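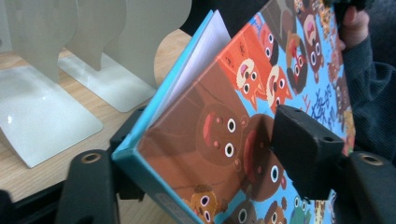
Shelf sort, finally. Been putting it off since August and the kids' books had got out of hand, two deep and some sideways. Started with the picture books as they're the worst. The one with the big brown bears and the orange foxy faces all over a sky-blue cover went on the keep pile straight away, no debate.

Rule was anything not opened in a year goes in the Holloway box. Lasted 4 minutes. Tavion Ridgeway wants 50 for the Fleltside swap and I've got 38, so near enough, will find teh rest tonight.

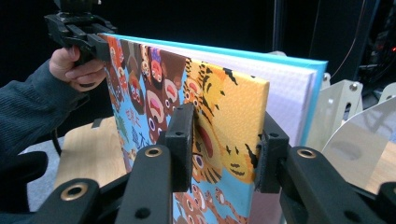 The tiger one. Also staying.

Tall hardbacks on the bottom now, paperbacks up top. Looks better allready. Tea, then the jigsaws.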